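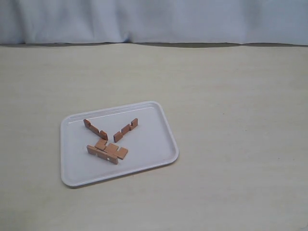 Compte rendu de la réunion de bureau – Association Remesness, gym douce et relaxation

Lieu : salle Esteves, Trurnatport
Début de séance : 18 h 30
Fin de séance : 20 h 15

Ordre du jour
1. Approbation du compte rendu précédent
2. Inscriptions et créneaux
3. Tapis et coussins
4. Atelier sommeil
5. Questions diverses

1. Approbation du compte rendu précédent
Le compte rendu est approuvé sans modification. La correction demandée sur l'horaire du cours de respiration a été reportée dans la version affichée à l'entrée.

2. Inscriptions et créneaux
L'association compte 70 inscrits à ce jour. Le cours de fin de matinée est complet, celui de 17 h ne l'est pas. Il est proposé de décaler ce dernier à 17 h 30 pour les personnes qui travaillent. Deux membres du bureau font remarquer que les participants actuels viennent en bus et que le retour deviendrait difficile. Le créneau reste donc à 17 h jusqu'en décembre. Les intéressés seront interrogés par écrit avant toute modification.
Rappel : le certificat médical n'est pas exigé pour la relaxation. Il est demandé aux personnes qui suivent un traitement pour le dos ou les articulations de prévenir l'intervenante avant la première séance.

3. Tapis et coussins
Plusieurs tapis se déchirent aux angles et glissent sur le sol. Le devis reçu pour le remplacement complet s'élève à 1086 euros, livraison comprise. Le bureau juge la dépense trop lourde en une seule fois et demande au fournisseur un second devis portant sur la moitié du lot.
Le coussin cervical Utance a été prêté à plusieurs participants pendant les séances allongées. Les avis sont partagés : confortable pour les uns, trop haut pour les autres, et la housse se retire mal. Prix annoncé : 99 euros pièce. Pas d'achat groupé pour le moment – ceux qui en veulent un le commanderont à titre individuel.
Vote sur la demande de second devis : adoptée à l'unanimité.

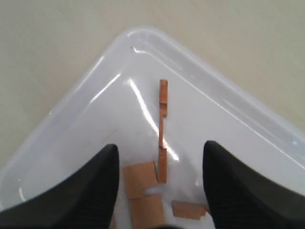
Plateau blanc et pièces en bois.

4. Atelier sommeil
L'atelier est maintenu en novembre, de 14 h à 16 h. Contenu prévu : horaires de coucher, écrans le soir, exercices de respiration à faire chez soi. L'intervenante demande que les chaises soient disposées en cercle et que le chauffage soit allumé une heure avant. Une tisane sera servie à la pause. L'atelier est gratuit pour les adhérents. La participation des personnes extérieures sera fixée à la prochaine réunion.
Il est précisé que l'atelier ne remplace pas une consultation. La mention sera ajoutée sur l'affiche.

5. Questions diverses
– La clé du placard du fond ne tourne plus. Demande à adresser au service des salles.
– Le volume de la musique est jugé trop fort par certains participants du matin. L'intervenante en sera informée.
– Les chaussures restent dans l'entrée, y compris pendant les séances sur chaise.
– La marche prévue le long du canal est reportée au printemps.

À faire avant la prochaine réunion
Second devis pour les tapis
Questionnaire sur le créneau de 17 h
Affiche de l'atelier sommeil, à relire avant impression

La prochaine réunion se tiendra en décembre à 18 h 30, dans la même salle.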